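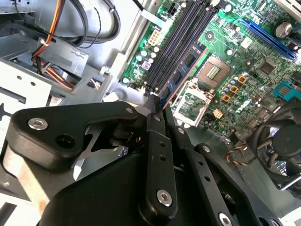
Drirnville Community Radio: What Happens When Listeners Pick the Country Hour

Final project report, Popular Music and Media
Idris Maddocks and Kaan Saraç

Our project began with a disagreement in the car. Kaan grew up with his mother's old country tapes and believes a country song needs a steel guitar somewhere in it, and Idris (who came to the music through his sister's playlists) thinks that if the singer says it's country, it's country. We argued all the way to Grallano and back, and by the time we got home we had more or less written our proposal!

The station in Drirnville runs a country hour every evening at seven. Abelardo Paucar has hosted it for 21 years, and he kindly agreed to let listeners choose the songs for the whole of September. People could send in requests by phone, by postcard or through the form on the station's page. We received 1,033 requests in all, which was far more than we had planned for, and we spent many late evenings typing them into one long spreadsheet with a pot of tea between us.

We sorted every request by the decade the song came out and by whether the singer had started in country or come over from rock, pop or something else. The second part was harder than it sounds. Some singers had one rock single at nineteen and then forty years of country, and we went back and forth over those for far too long before settling on a rule: the first full album decides.

By that rule, 103 of the requests were for singers who had crossed over. Kaan had expected fewer and Idris had expected a great many more, so we both had to eat a little crow. The song asked for most often by a crossover singer was a slow duet, and it came in 9 times, mostly from people who mentioned a wedding.
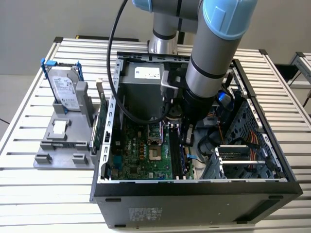 The postcards were our favorite part of the work. Phone callers tended to give a title and hang up, but people who wrote by hand told us where they first heard the song, who they danced with, and which verse they always get wrong. One lady from Gwilliam wrote on both sides and up the margins. We have copied out several of these in the appendix, with permission.

There are things we would do differently. The form let people skip the singer's name, so we had to guess at a few titles that several people have recorded — Abelardo helped with most of them from memory. We also wish we had asked for ages, as we can't say whether younger listeners asked for more crossover songs, though we both suspect it.

We would like to thank Abelardo for his patience, Sixten Haugland for reading two drafts, and Ikhsan Lumbantobing for lending us his records. The full spreadsheet is on the shared drive in the folder marked Country Hour.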